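# Workshop tips: living happily alongside a picking arm

*Bench notes from the Urkcombe returns room, last tidied up October 29, 2021*

We've had the arm since February and I still come in a few minutes early to watch it start up. Ferenc Oláh asked me to write down the things we've learnt, mainly for the Grakia site, who get theirs next, but most of it would suit any small workshop where a machine has taken over the lifting-out and people have moved on to the sorting, checking and mending.

## Before you switch on

- **Clamp the bin.** A bar clamp on one corner is enough for ours. An arm that nudges a bin even slightly will miss by that much all morning, and you'll blame the software (we did, for a week).
- **Mark the bench with tape.** Put down L-shapes where the corners of things go. Blue tape peels up cleanly from our wood and you can see it from across the room. Renew it when the edges curl.
- **Tie the cables along the arm, with a bit of slack at every joint.** Run it slowly through its full reach and watch the loops. Anything that goes tight will go tighter at full speed.
- **Wipe the bin floor.** Grit and scraps of parcel tape get picked up on the fingers, and then everything feels slippery to them. A dry cloth will do. Vincze swears by a soft paintbrush for the corners, and I've come round to it!

## Filling the bin

This is where people matter most, and where I've changed my mind the most. I used to tip a whole crate in and walk off. Now I put in a few things at a time and spread them out with my hand, and the whole day runs better for it.

Soft things and flat things are the awkward ones. A flat pouch lying over something rounded gives the fingers two edges to choose from, and they may well take both. Small hard bits tucked into a corner are tricky too, as there's a wall in the way on two sides. If you have time, pull them towards the middle. If you haven't, leave them and do the corners by hand at tea break.

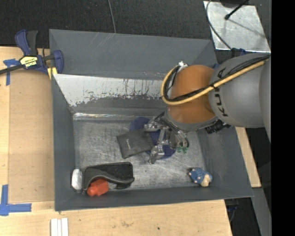

**Does the arm mean fewer people on the bench?**

We have the same number on the bench as before, doing different jobs: less bending and lifting, and more checking, repairing and deciding what can go back on the shelf.

I'll add to that, as it's what everyone at Grakia wants to talk about. The first month was uneasy. Some of us had been emptying bins for years and were quick at it, quicker than the arm on a good day. What won me over was my shoulders. By the end of a long shift I used to dread the last crates, and now I go home and dig the garden. The other thing is that we look at the goods properly. Before, you had one hand in the bin and half an eye on the item. Now it's put down in front of you and you can turn it over, try the zip, find the missing screw — all the bits of the job I liked in the first place.

It does get quieter, mind. We used to chat over the bins, so we moved two stools to the checking end.

## Keeping the log

Ferenc keeps a plain notebook by the stop button. Every dropped item goes in, with a word or two about what it was. Drop number 200 got a cake. By the time we'd logged 1366 we could see that mesh and netting were our worst materials by miles, and now they go in a separate crate and get done by hand. The last entry I looked at was 1721, and the gaps between entries are getting lovely and long.

Write down the silly ones as well. A note saying "toy, bumpy, slid off" looks daft on its own and very useful next to a dozen others like it.

## Small habits worth having

- Sleeves rolled, lanyards off, long hair tied back.
- Stop the arm fully before you reach in. A pause isn't a stop, and everyone should know which button is which before their first shift.
- Stand where you can see the fingers and the stop button together.
- Don't tug at a stuck item. Open the gripper from the panel, then lift the item away once the arm is parked.
- Check the finger tips at the start of every shift, and put new ones on in pairs.
- Swap places every 3 hours. Watching is tiring in its own way, and a fresh pair of eyes spots a rubbing cable sooner.
- Let new starters fill the bin on their first day. You learn how the arm behaves far faster that way than from the Handureck training folder, good as it is.

## Still working on

The lighting. Bare metal throws a bright line along the creases of a bin, and I want to try a lamp with a cloth over it. Vincze has one at home and is bringing it in on Monday. If anyone at Grakia has already tried matting down the inside of a bin, leave a note in the shared folder and say what you used.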